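Wk 7 - Surface pattern & camouflage (Unit 3, Visual Perception)
Notes by Ilse Groen, for anyone who missed the afternoon session

Figure/ground first. The eye wants an edge. Give it a clean outline and it finds the object fast, break the outline up and it slows down. Textbook calls this disruptive coloring. Know the term for May.

Grirkura study: 3,093 trials, moth shapes on bark prints. High contrast patches touching the wing edge = longer search times. Same patches moved to the middle of the wing, hardly any help. So where the patch sits matters, not just how much pattern. Will be on the test, 12 points.

Background complexity. Separate thing, people mix these up every year. A plain target can still be hard to find if the backgroud is busy enough. Think keys on a patterned rug.

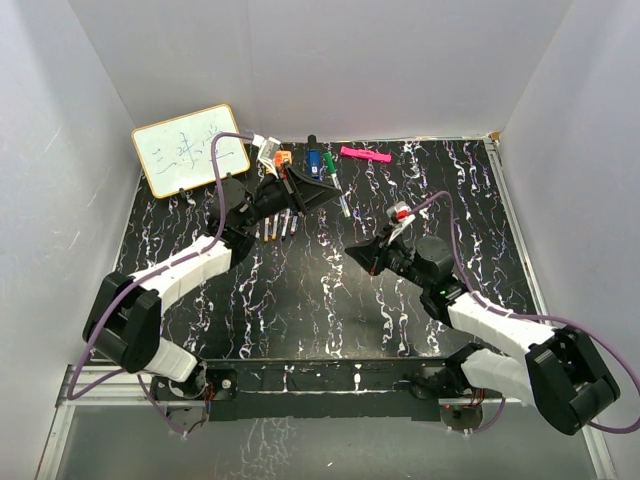 Clutter has parts to it: number of items, how alike they are, how much the background itself varies. Aguiar scores all of them seperately, Stalleler lumps them into one number (easier to use, loses a lot). Try it on the black surface with the white, lilac and purple streaks, then on the plain white walls behind it. Same five pens, which would you rather search on? Streaks are long and thin, so are pens. Write two or three lines on orientation and bring them.

Geramlow follow up: 1,539 trials, same moths, backgrounds swapped. Target pattern and background pattern interact, you can't just add them. Graph is on p. 80, ignore the left panel, the axis is labeled wrong.

Still to cover: motion breaks camouflage (common fate), countershading, why stripes are still argued over.

Reading: ch. 5, skip the box on squid. Short answers by 4 pm, paper copy pls, my inbox is full.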